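Flat sheet (bedding)

From Plenel, the household reference

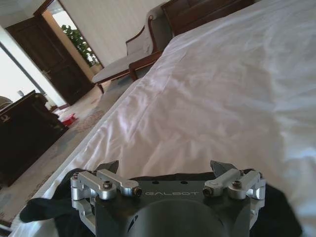
Definition and place in the bed

A flat sheet is a rectangular piece of woven or knitted cloth, hemmed on all four sides and without elastic. It is used either as a bottom sheet, spread over the mattress and tucked under it, or as a top sheet, laid between the sleeper and the blanket. The flat sheet is the older of the two common forms. The fitted sheet, which has sewn corners and an elastic edge, replaced it as the usual bottom sheet in many homes but did not replace it in institutions, where flat sheets are still preferred because they stack, press and fold without trouble.

In a fully dressed bed the layers run, from the bottom: mattress, mattress pad or protector, bottom sheet, top sheet, blanket or comforter, and bedspread. Where a duvet with a washable cover is used, the top sheet is often left out.

Parts of the sheet

The wide hem at one end is called the head hem. It is normally two to four inches deep. The narrow hem at the other end is the foot hem. The long sides are finished either with a narrow hem or with the selvage, the self-finished edge left by the loom. A sheet with selvage sides costs less to make and tends to lie flatter, but the selvage can shrink at a different rate from the body of the cloth and pull the sides into a slight ripple.

The face of a plain white sheet is hard to tell from its back. The direction in which the hem is turned is the most reliable guide. On a bottom sheet the face goes up. On a top sheet the face goes down, so that when the head hem is folded back over the blanket the finished side shows.

Fiber and weave

Cotton and cotton-polyester blends account for most sheets in everyday use. Linen is stronger when wet, dries fast and wrinkles heavily. Polyester microfiber is light and inexpensive and holds more static in dry rooms.

Two weaves are common. Percale is a plain weave, one thread over and one under, with a matte surface and a crisp hand. Sateen floats several threads over one, which gives a smoother, shinier face that snags more easily. Flannel is not a separate weave; the name refers to a plain or twill cloth whose surface has been brushed to raise a nap.

Thread count is the number of warp and weft threads in one square inch. It is a poor measure of quality when multi-ply yarns are counted by the ply. Jaunzems, in the Bralteck handbook of household linens, gives more weight to yarn quality and finishing than to any count, and leaves thread count out of her grading table altogether.

Sizing

The nominal size of a flat sheet exceeds the mattress on both sides and at the foot. Typical finished sizes in the United States are:

Twin: 66 by 96 inches
Full: 81 by 96 inches
Queen: 90 by 102 inches
King: 108 by 102 inches

Deep mattresses use up the overhang quickly. To find the width needed for a bottom sheet, add twice the mattress depth to the mattress width, then add twice the length of the tuck. A tuck of less than six inches usually works loose. Cotton sheets that have not been preshrunk may lose several inches in length over the first washes, and this should be allowed for.

Spreading and tucking

The sheet is placed across the middle of the bed, still folded lengthwise, with its center crease on the center line of the mattress. It is opened to the far side first, then to the near side. A sheet spread in this way needs less pulling to bring it square than one thrown from the foot.

The head end is tucked before the foot end. The sheet is then drawn tight from the foot and tucked, and the sides follow. Wrinkles are worked outward from the center toward the nearest edge with the flat of the hand.

The mitered corner, also called the hospital corner, is made as follows:

1. Tuck the end of the sheet under the mattress.
2. Lift the side edge at a point twelve to sixteen inches from the corner and lay it up on the bed, so that it forms a triangle.
3. Tuck in the part that still hangs below the mattress.
4. Bring the triangle down over the side, holding the fold in place at the corner.
5. Tuck the remaining cloth under the side.

For a top sheet the last step is often omitted, leaving the side to hang free. Frimpong calls this the open miter. It holds the foot of the sheet in place and leaves room to get in and out.

A pleat two or three inches deep, folded across the top sheet near the foot before tucking, gives room for the feet. It is known as a toe pleat.

Laundering

White cotton sheets tolerate hot water. Blends are washed warm and removed from the dryer promptly, as creases set while the cloth cools in a heap. Large sheets tend to wrap around smaller items in the drum and are best washed with few other things. Chlorine bleach weakens cotton with repeated use and can yellow some resin-treated, wrinkle-resistant finishes; oxygen bleach is milder.

Body oils and fabric softener residue both contribute to graying. An extra rinse removes part of the residue.

Folding and storage

A flat sheet is folded in half lengthwise, hem to hem at the sides, then in half lengthwise again, and finally crosswise to suit the shelf. Folding in the same order each time keeps the center crease in a known position. Sheets for long storage are refolded from time to time along different lines, as cotton and linen can split at a crease left under pressure.

See also

Fitted sheet; Mattress protector; Toe pleat; Percale; Pillowcase; Selvage

Sources

Jaunzems, Dzintra. Household Linens: A Working Handbook. Bralteck.
Frimpong, Ayuba. Bed Making for Inns and Wards. Pendero.
Riihimäki, Jarmo. "Hem shrinkage in plain-weave cotton." Kokkonen Textile Notes, no. 19.

Article 3051. Last reviewed in March.

Plenel uses cookies to remember your reading settings. Accept | Manage choices

Contact the editors | Copyright Plenel | Back to top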